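Skatwood Neighborhood Association
Minutes of the General Meeting, August 12, 2024

The meeting opened a few minutes behind time, as folks were still finding chairs and catching up after the summer break, and it was good to see so many faces we had missed. The February minutes were read and approved with one correction: the drain that backs up is on Hinrichs Lane, and we had it on the wrong side of the creek.

Block party. Everyone agreed this year's party on the Herkton Road end was a lovely evening, even with the wind. Income from the raffle and the pie table came to $962 and expenses were $94, mostly for ice and the permit. Several members asked that the music wind down a little earlier next time, and the band has kindly said that would suit them too. There was a long and friendly talk over whether to ask each household for a dish or a drink, and we settled on letting people bring what they like, as before.

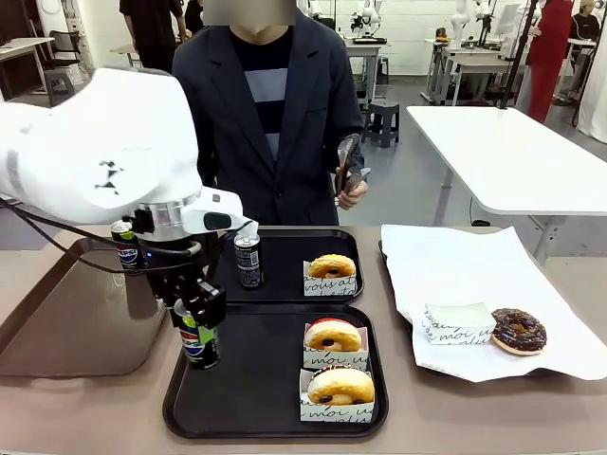
Does a household have to be paid up on dues to take a plot in the Lurnora garden?
Dues need to be current by the day plots are handed out, and anyone who is short this year may pay in two parts.

Garden. We now have 37 plots spoken for and a waiting list of 8, which is more than we have ever had. The meeting discussed splitting the larger beds along the north fence. Those who garden there were generous about it - one member offered half of hers on the spot - and it was agreed to try this in the spring. The hose by the gate leaks again and will be replaced.

Drain on Hinrichs Lane. The town has been written to twice and has promised a visit. In the meantime, neighbors are asked to keep leaves off the grate.

Other business. A request for a second bench at the bus stop was held over, as we would like a price first. The lending shelf is short on children's books and would be glad of any you can spare.

Thanks were given to all who stayed to stack chairs. Meeting closed.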